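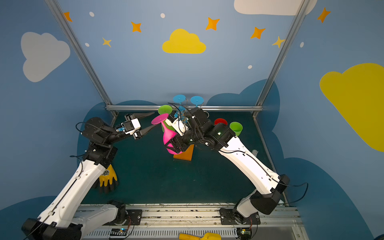 The good glasses are coming down off the shelf, and they are not going back up

2023-11-11

Every year when the evenings close in, I get out the stepladder, climb to the cupboard over the fridge and bring down the wedding glasses. Every year I wash off the kitchen grease that has settled on them since last time, set them out for guests, and spend the meal watching other people's elbows. Then I wash them again and put them back up in the grease.

This year I sold them. I'm writing to recommend it, with a few notes on what happened next, because several of you wrote in after the last issue (the one about tablecloths, sorry about the length) asking what I do about the table itself.

First, the numbers, for those who like to know. When we moved to the house on Prusgate, the movers wanted a list of anything valuable for the insurance, and I sat on the floor and added up what we owned for the purpose of having people over. Glasses, serving plates, a soup tureen shaped like a cabbage, silver that needs polishing, a carving set neither of us can work. It came to $1,840. We had people over five times that year. I did the division and put the list face down in a drawer, where it stayed for a good long while.

What finally did it was the dishwasher. We bought a Flirenis, secondhand, and it's a fine machine with one strong opinion, which is that it doesn't care for stems. Anything tall gets knocked by the upper arm. You can hear it going round in there, tink, tink, tink, like a very small and patient burglar. I lost two glasses to it in the first month and began to feel it was trying to tell me something.

So the crystal went to the consignment counter at Vanhove, in the old bank building in Stornlow, where they wrap each piece in newspaper and look at you with pity. They offered less than I hoped and more than I deserved. The tureen they wouldn't take at all. The tureen is now where we keep the batteries.

Here is what I've learned since about having people to eat.

Guests notice the chairs. I had fretted over glassware for most of my adult life, and I can report that in the whole time since the crystal left, I have had no remarks about glasses and a great many about the folding chair with the bad slat. If you have money to spend on your table, turn around and spend it on what goes behind it. A cushion with ties costs less than a wine glass of the sort I used to own, and it will be appreciated for the length of a meal, including the part where your brother-in-law explains heat pumps.

Put the food out in the pan. I know. My mother would have something to say. But a roasting pan on a folded towel keeps things hot, it can be scraped at, and it saves washing a platter so big it has to be done in the bathtub. People take seconds from a pan. They are shy of a platter, especially once somebody has dug into the good end of it and left a hole.

Flowers should be short or somewhere else. I used to put a tall arrangement in the middle, and everyone would spend the first course leaning left and right around it like drivers at a bad intersection. Then someone would move it to the sideboard, and then someone would need the sideboard. These days the vase starts out on the windowsill, where it can be as tall and as loud as it likes. Any color goes on a windowsill. A loud vase also lets you off buying many flowers. Three stems of whatever the grocery store has, and the vase does the shouting.

Light the place properly. I went through a candle period. It was very flattering, and we couldn't tell the chicken from the potatoes. A lamp in the corner, a lamp on the bookcase, and the overhead off unless somebody drops a contact lens.

As for what we drink out of now, I went through a short spell of jam jars, like everybody, and found that a jam jar has a thread around the rim that sits on your lip like a zipper. After that came tumblers, which were perfectly good and which I would still be using if they hadn't all looked alike. By the second round nobody's glass was theirs. We had a cold go through the entire family that way in January, in the order of seating.

So it's plastic for us. Go ahead. I'll wait. 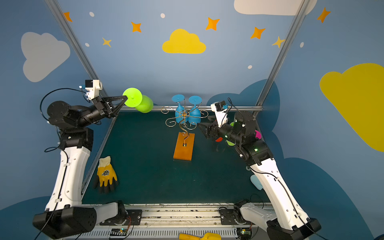

Lime green, plastic, and still a wine glass.

Plastic has improved since the picnic cups of my childhood, the ones that split down the side if you so much as had a firm handshake. You can get it with a proper foot and a proper bowl, and in colors that let each person keep track of their own. I let people choose when they come in. It's the most revealing thing I do all evening. There are people who take the first one they touch and people who need to see every color, ask what everyone else is having, and then go back and swap. I married one of each kind, if you count the first engagement.

I'll be fair to the other side. A plastic glass doesn't ring when you toast. It clacks. The first toast of the evening sounds like somebody setting down a handful of dominoes, and there's always a little silence after it while the table adjusts. It's also light, so a draft from the back door is a real consideration in a way it wasn't before. And I've been told by a person who takes wine seriously that the thick rim ruins the nose. This person was drinking the bottle that was on sale, so I think the nose had already suffered what it was going to suffer.

Against that, set the following. I sat down through the whole of our last dinner. A child carried her own drink across a tile floor and I went on talking. When something did go over, the damage was one wet sleeve and a piece of bread, and we moved on to dessert with the broom still in its closet. I also find I ask people over more. The old glasses needed two days of notice, counting the washing. The new ones need me to open a drawer.

If you are thinking of doing the same, a few practical bits. Wash plastic on the top rack or by hand, and use a soft cloth, as the scratchy side of the sponge will turn a clear one foggy in a week. Don't stack them while there's water in them, or you'll be standing at the sink with one in each fist. Keep them away from the burner. And hold on to a couple of real glasses for the relative who minds. You know who it is. Put them at the end of the table by the wall, where the elbows are fewer, and pour for them first.

The stepladder is in the garage now. The cupboard over the fridge has nothing in it but a waffle iron, and I have my eye on that too.

Next issue: napkins, and whether you can get away with a roll of paper towels if you stand it up nicely. Replies to this item reach me directly, and I do read them, including the ones about the tablecloths.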